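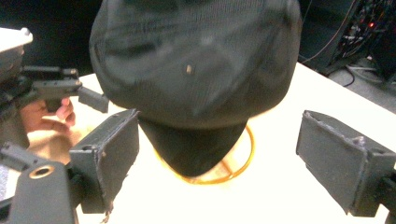

Slide 4: Pads, inserts and the hat job

Right, this is my favourite part of the talk, so stop me if I run over. We're on the hand-held grippers now, the ones we use at the Wudis bench. Black knit hat, gold-coloured ring on the table, white top. Two pads angled in towards the knit. I love this job because it finds every fault in the pads.

Point at the left pad first. Look at the edges - they're chipped, and there's a frayed scrap hanging off the bottom. Then the right one, with the scuffs along its upper edge. Ask the room who would change them. (Last time most hands went up for the left and hardly any for the right. Good argument, let it run a bit.)

My rule: worn edges are fine on boxes, and they're not fine on knitwear. A rough corner can pull a thread, and a frayed scrap can end up in the grip. Trim the scrap or change the pad before the next pick.

Changing pads. Always as a pair! Rüdiger Albers held out against this for ages and kept swapping singles, then we plotted his grip offsets next to Lizeth's and he came round in one afternoon. New pads go on with the jaws open, flat faces towards each other. Close them gently on a strip of paper and pull. It should drag the same at the top and at the bottom.

Brass-coloured insert, in the black housing down in the corner. Pass the spare housing round here. Start the screw by hand, every time. If it won't start by hand, back it out and look down the hole. Lizeth Llanos has a lovely way of turning it backwards until she feels the thread drop, then going forwards - do the demo if there's time.

Service interval: on our log the Drisar pads lasted 2584 grips, the Vodar ones less on fabric. We check every 208 grips and it takes 10 minutes with a cloth and a torch. Write the check in the book even when the pads look perfect.

Cables. Mention the floor behind the table, then move on, they get slide 6 to themselves.

Likely question: can you glue a chipped edge? I've tried it, and it made a hard ridge that was worse on knit than the chip. Ritchie pads are softer and worth a go if you mostly handle clothing.

Next slide: linkage play, and the wobble test.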